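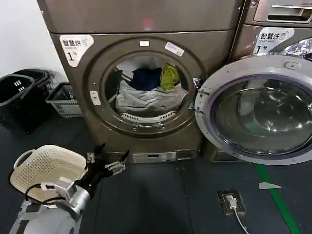
Progress report to the Pletel fund
Laundry task collection, second period
From: Shahnaz Biswas, Hototano
2019-12-25

Hello all,

Yes, I know what day it is. The report was due before the year ran out, the house is quiet until lunch, and I'd sooner get it to you now than have it hanging over me. I've kept to your headings where they fit and ignored them where they didn't, as I did last time.

Where we've got to

We set out to collect demonstrations of one ordinary job, getting clothes out of a dryer and into a basket, with a person driving the arm and hand and the system recording everything so that it can learn from it later. We now have 2546 recorded attempts, from start to finish, and I'm very pleased with that number. In April we had 127, and most of those were me learning how to drive the thing without punching the door.

Of course, not all of them are usable. Barua (that's the checking tool we wrote in the first period, for those who've joined since) throws out anything where the camera and the arm have drifted out of step, and then a person looks at what's left. I'll send the proper breakdown with the data itself. I don't want to give you a keep rate now and then have to change it, which is what I did in the first report and I'm still a bit embarrassed.

What an attempt looks like

For anyone on your side who hasn't been to see us: the operator starts with the dryer door open and laundry in the drum, and a perforated basket hooked over the arm. The hand goes in, takes hold of whatever it can, and brings it out over the basket. Then again, until the drum is empty or the operator gives up. Giving up is allowed! We keep those ones too and mark them as unfinished, because a learner that has only ever watched things go well has no idea what to do when a sleeve gets caught.

We had the basket on the floor to begin with. It was easier on the arm, but the operator had to look down after every single grab, and the head camera goes where the operator looks, so half of every recording was floor. Hooking it over the arm keeps the drum and the basket in one view for most of the job. The price is that the basket swings and tilts, and the cable at the wrist likes to loop across the front of it. We've tried tying the cable back. It holds for a while and then it doesn't. I've put a proper cable guide on the list for next period, and it's cheap, so don't panic.

The clothes

This is where we've learned the most. We started with small things, all much the same size, and the operators got very quick, and then the first trained version was hopeless with anything larger. So we now mix every load. Dark things, bright things, and at least one big pale piece that spreads itself over the bottom of the drum and hides half of what's there. Big pieces are a nuisance. You get hold of a corner, pull, and everything else comes with it, or it comes out in a long rope and the basket isn't wide enough.

Dark clothes against the side of the drum are the other trouble. Operators can mostly find them by feel, or by remembering what went in, and neither of those is in the recording. When I watch those attempts back I often can't tell why the hand went where it did. If I can't, I don't fancy the learner's chances. We've asked operators to move their head and look properly before reaching, even when they already know where the thing is, and it has helped. It also slows them down, so the daily count dropped when we brought the rule in and hasn't quite come back up.

The machines

We're working with a dryer and a washer side by side, both number one on their labels, and the bilingual labelling has been handy as part of our team reads Chinese and part of us doesn't. The spoken instructions we record with each attempt are in both languages now as well. That wasn't in the plan you approved, but it cost us next to nothing and I think it'll be useful to somebody.

The washer door, when it's wide open, comes round in front of the edge of the dryer. We argued over this for a good fortnight. One camp wanted it shut for every recording, so the arm had a clear run. I wanted it left open some of the time – people do leave washer doors open – and in the end we agreed to split the sessions. Open-door attempts are slower and there are more bumps. They're also the ones I'd show a visitor.

People

We have 10 trained operators, which is what we promised. Two of the originals left and were replaced, and I'd underestimated how long a new person takes to get comfortable. Their first day or two of recordings are always jerky. We do keep them, marked separately, but I wouldn't train on them.

Sessions are up to 90 minutes and then there's a compulsory break. We tried longer ones and you could see it in the data by the end, lots of snatching and dropping. Wrists and necks got sore too, and I'm not having that.

What went wrong

The arm was out of action for a stretch while we waited for a part for one of the finger joints. Elinano, who look after the hardware for us, were quick once they had it, but there was a gap in the autumn and you'll see it plainly in the chart of attempts per week. We used the time to redo the labelling guide, so it wasn't wasted, but it wasn't what you were paying for either.

We also lost a whole afternoon's recordings to a full disk. My fault. There's a warning on the screen now, a very large and ugly one.

Money

We're slightly under on operator hours (see the gap, above) and slightly over on repairs. I'd like to move some of the first to cover the second, if you're happy with that. The finance sheet comes separately, and I've marked the line in question.

Next

More open-door sessions, the cable guide, and a start on loading the washer as well as emptying the dryer. Loading is harder than it sounds, as the clothes have to be pushed in past the rim and they tend to follow the hand back out. I'd also like a second set of machines of a different make, in a different room, before we claim that anything we train has learned laundry in general and hasn't simply learned our corner. I'll write that up as a separate request in the new year.

Ring me if anything's unclear. I'm back at my desk after the holiday, and somebody from Pletel is very welcome to come and have a go at driving the arm.

Shahnaz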